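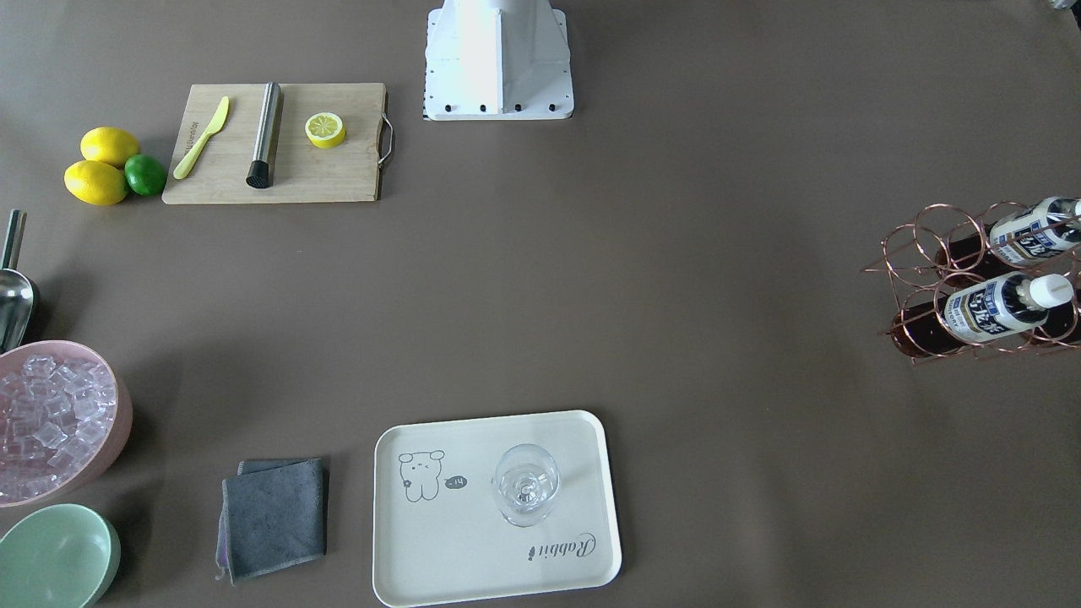

Skedano drinks table: read me first

Hello, and welcome to the folder! Skedano is the recordings set put together by the robotics club at Prirkutcombe, and this page is meant for whoever picks it up next, whether you are a new member, a student at another school or just somebody who likes watching arms tidy up after a pretend cocktail hour.

What's in it

There are 686 recordings altogether. 200 of them are fruit and board work (lemons, the lime, the yellow plastic knife, the muddler), another 200 are to do with glasses and the tray, and the rest are a mixed bag: ice, bowls, towel folding, and bottles going in and out of the copper-coloured wire rack. We do mean to sort that last lot properly one day.

Each recording has its own folder with the video, the joint positions and a small text file called task.txt, which holds one plain sentence saying what the driver was asked to do. Please read that sentence before you judge the recording, as a few of them ask for odd things on purpose.

How the table is laid

The cutting board goes at the upper left with its metal handle pointing in towards the middle, and the whole lemons and the lime sit just to the left of it. The rack goes on the right. The cream tray with the bear on it goes at the near side, and the stemmed glass stands on the right half of the tray, clear of the drawing. We leave the middle open so there is somewhere to put things down. If you are adding to the set, do try to keep to this, though a couple of centimetres either way won't upset anyone.

Splits

100 recordings are held back for testing and are listed in test.txt. Please don't train on them, however tempting it gets the night before the Usov Cup! The Venkataraman baseline that we compare against each year was trained on everything else.

Known troubles

The wine glass is hard going. It is clear, the rim and the stem get muddled up when seen from above, and our own detector still mistakes it for bare table more often than we'd like. The ice cubes are nearly as bad.

The ice scoop and the two bowls at the left are often only partly in view. We have kept those recordings in, but you may want to leave them out if you need whole outlines.

"Rabbit" on the tray reads upside down from the camera's side. Leave the tray that way round if you want your recordings to match ours.

Adding your own

Copy the template folder, write your task.txt first, and then record. Bring new folders along to the Monday session and we'll go through them together over tea before they are merged. Half-finished ones are welcome too, as long as "draft" is in the folder name.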